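The Plate Goes in the Rack. Then What?

2021-07-31

The pitch at Teresora is easy to like. You don't program the robot. You show it. A person holds a pair of handles, the arms across the room copy every move, and after enough rounds a computer is supposed to pick up the habit and carry on alone.

I spent two days at the company's workshop in Wako watching people do the showing. I came away impressed by the people.

Operators sit with their elbows tucked in and their eyes on the table. A plate has to end up in a rack. A child could do it in the time it takes to read this sentence. Through the handles, it is slow and fussy work, and the operators' shoulders show it by lunch. They can't feel the plate. They judge the squeeze by eye, and when they judge wrong they reset and start over.

Each finished try is saved as a demonstration. The team had 2,519 of them on file when I visited, 231 of those for the plate alone. The target for a good day is 50 per station. I asked how many were thrown out and was told that it depends on who is reviewing, an answer I have been chewing on ever since.
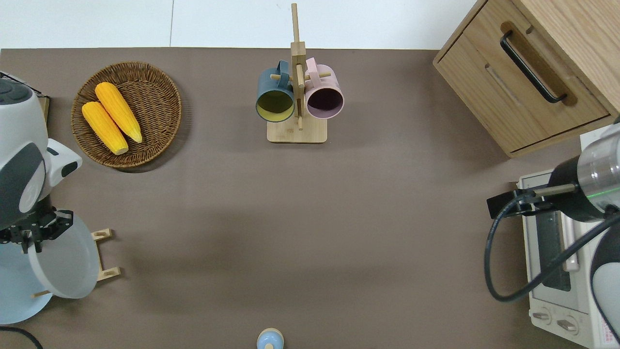 A plate in the gripper beside the wooden rack at Teresora's workshop. Mugs, a basket of corn and a toaster oven share the table.

The kitchen setup is meant to stand in for a home. My own kitchen has mail on the counter and a drawer that sticks. Teresora says variety comes later, once the basics are solid. Cuvex, the software firm that trains the models on these recordings, says variety is what it needs most. Both companies were happy to tell me this, in separate rooms.

Then there is the scoring. In the last round of tests before my visit, the robot made 162 attempts at the plate with no human on the handles. I asked what counted as a success and got a definition that included a plate resting against the rack. I wouldn't accept that from a teenager.

Bucur, a rival that guides its arms by hand, with a person gripping the wrist and pushing it through the motion, claims its way gives cleaner lessons. Maybe so. It also puts a human body right next to the machine for the whole shift, and it gets awkward fast when there are two arms to steer.

None of this makes the idea foolish. Copying is how most of us learned to wash up. But the word "learn" is carrying a heavy load in the sales talk, and the hours behind it are human hours, paid by the shift. Teresora plans to show its system to buyers in November. I have asked to bring my own plates.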